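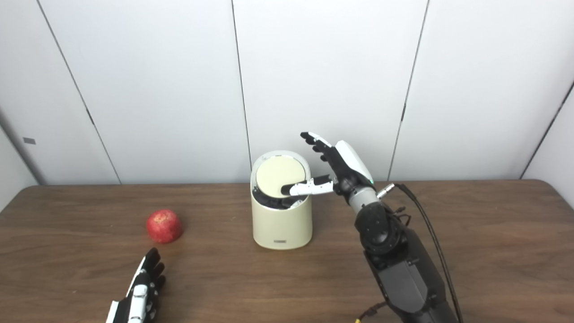 Right hand on the bin lid, apple still waiting. Open day at Tretholm.

Open day at the Tretholm workshops — anyone else go?

hedgehogmike
Posted 8 February 2022

Well, I finally got round to going to one of these after years of meaning to, and I'm so glad I did. Du Plessis had opened up their bit of the old mill (the date stone over the door says 1853, and the stairs feel every year of it) and there was a whole morning of demonstrations. I took the slow train from Ollham with a flask and a cheese roll and had a lovely time, apart from missing the first talk while I looked for the right door.

The one I liked best was the two-handed robot with the bin. The job is to get the lid open and put the apple inside, and that's the lot. I stood there far longer than I meant to, chatting to a retired bus driver, and we both found ourselves leaning forward whenever the thumb went near the lid! I'd expected big factory arms behind a fence, and there were some of those downstairs, but the hands were what I talked about all the way home.

tinplate_sue
I was there too, in the afternoon, with my two grandsons. The younger one wanted to know if it washes its hands after touching the bin, and the young woman running the stand gave him a proper answer about wiping down the fingertips, bless her. Very patient lot. I thought the tea was dear, mind you.

gaspipe
I'll be the grump, then. I went last year and came away thinking it was a great deal of money and cleverness for something my daughter managed before she could talk. A pedal bin costs a few pounds and opens itself when you put your foot on it. I do like the engineering, and I'm sure everyone there is very good at what they do, but I wish they'd show it doing something a person would actually pay to have done.

hedgehogmike
Fair enough, gaspipe, and the bus driver said much the same! But I came round to the simple jobs the longer I watched. You've got a round thing that wants to roll and a lid that mustn't be shoved too hard or the whole bin goes over, and one hand has to keep out of the other's way. I went home and opened our own kitchen bin very slowly, paying attention, and there's more in it than I'd ever noticed. My wife asked if I was feeling all right.

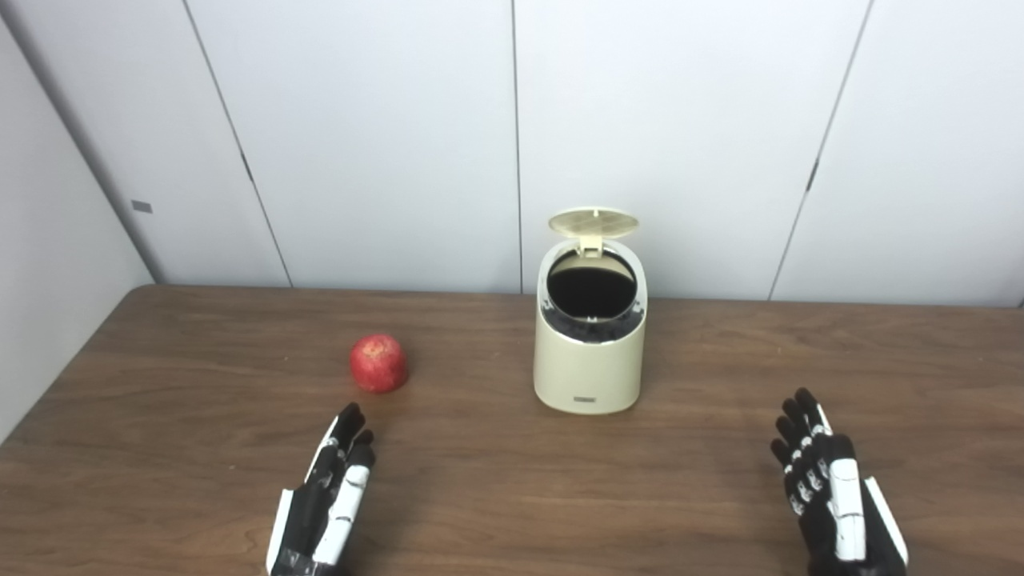 I also liked that they let you stand and look for as long as you wanted. At the Flendar show they moved us along every few minutes, and you never got a question in. I asked all sorts of daft things at Tretholm — what happens if the apple has a bruise, whether it minds a different bin — and got a decent answer each time. They said the fingers are the part that needs most looking after, and that a change of bin means a good deal of fresh practice.

oldlathe24
Gaspipe has a point about the money, but I worked with my hands all my life and my grip isn't what it was. Jars, lids, the wheelie bin on a frosty morning, all of it. If something like this could help out at home one day I wouldn't care how dull it was to watch. Dull would suit me very well.

gaspipe
That I can't argue with, and I'm sorry if I sounded sour. I still think they should say so on the day. When I went there was one small board by the door and the rest was all motors and gear ratios. Put up a picture of somebody's kitchen and I'd have understood it sooner.

tinplate_sue
There was a leaflet this time, on the table by the coats. It did mention help in the home, but the print was tiny and I'd left my glasses in the car.

kestrel_b
Does anyone know if they're doing another? I only found this thread by looking up the mill.

hedgehogmike
There's one in March, according to the lady on the front desk, but she hadn't got the date yet. You put your name down with Du Plessis by email. Wear something warm, the upstairs rooms are perishing, and use the yard entrance. The front one is only for deliveries, as I found out.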